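Shared Kitchen, Shared Habits: An Interview with Hilde Goossens

Hilde Goossens has overseen the staff kitchen at Gurnimlow since November, when the office on the third floor was refitted. She spoke with Amber Wuyts about storage, cleaning and the daily use of a room that serves 14 people.

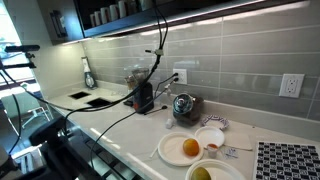

Goossens began with the question she hears most often from new colleagues, where to put a thing down. "The counter is for what is in use that day," she said. The coffee grinder stands against the gray tile, near an outlet, and she intends to keep it there. "People look for coffee first. If the grinder moves, I receive messages." Soap stays by the wall in its clear bottle, and she asks that it be refilled before it runs out.

Her predecessor, Cor Van Damme, kept the mugs behind closed doors. Goossens moved them to the open shelf in her first week. "Mr. Van Damme did not agree, and he wrote to tell me so," she said. "We remain on good terms."

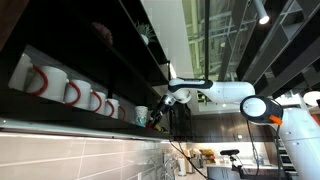

Reading time: 3 minutes

The mugs with red handles were her choice. Asked about the paper cup at the end of the row, Goossens replied that paper is meant for visitors and that she would prefer to see less of it. She was more relaxed about the flower decoration and the potted plant on the shelf above. "A kitchen may have a plant," she said.

Illia Sirko, who joined Gurnimlow this year, has asked for a second shelf of mugs. Goossens has the request under review and expects to answer it after the next cleaning schedule is issued.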